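Manon Dufour writes the part of a robot's software that decides what happens next. At Podska she looks after the task planner, the layer that sits above the motion code and below whatever a person has asked for. We spoke on Saturday, October 9, 2021, over a video call that dropped twice.

Her test job for most of this year has been packing toiletries into a small box with two arms. She picked it over the block stacking that the team used before.

"Blocks are all the same problem," she said. "A toothbrush and a toothpaste tube are two different problems, and they can end up side by side. The planner has to choose which one to go for, and with which arm." 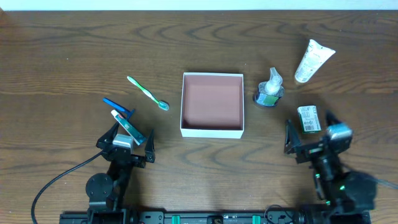

Issue 97, page 14

The planner, called Lirnard, is small. It keeps a list of the objects it believes are on the table, each with a position and a score for how sure it is. When the score falls under a threshold, the object stays on the list but can't be picked until a camera has looked again.

Dufour said the early version didn't do this. It dropped the object from the list, and the arm went on to the next one. "So you'd get a finished task with a toothbrush still lying there. The log said success. Réjean caught that one."

Réjean Pelletier handles perception. His detector runs on each wrist camera as well as the overhead one, and the views often disagree. The wrist cameras see fine detail but lose most of the table when the arm goes low, and the fingers cover part of what remains. Clear plastic is hard for all of them.

"A clear bottle on dark wood picks up the color of the wood," Pelletier said. "And the shadow has a better edge than the bottle does. For a while we were detecting shadows very well." 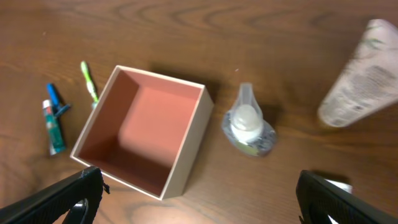
He retrained on 3,399 hand-labeled views, 2,000 of them with strong side light. That fixed most of the shadow errors. Thin objects that cross each other are still a weak point, and the detector will sometimes return one long object where there are two.

Dufour's answer was to let the planner ask for help. If two outlines overlap, Lirnard can request a second view from the other arm before it commits to a grasp. It costs time, and Darcy Petrenko, who owns the motion code, wasn't happy about it.

"Every extra look is another move that both arms have to agree on," Petrenko said. He ended up writing a shared reservation table — each arm claims a block of space for a set time, and the other has to plan around it. Over the box, only one arm may hold a claim. The table is plain enough that he checks it by hand when a run stalls.

The team replays each failed run in Skyrme, their log viewer, which lines up the camera views with the planner's list. Dufour said she spends more hours there than in the planner code.
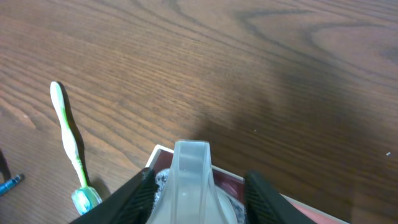
Does the planner learn from the failed runs?

Only through us. We read the log, find the bad decision and change a rule or a threshold by hand. Dufour would like to tune the thresholds automatically, but she wants the replay tests to be steady first. There are 99 of them now, and a few still give different results on different days. She plans to have those sorted out by December.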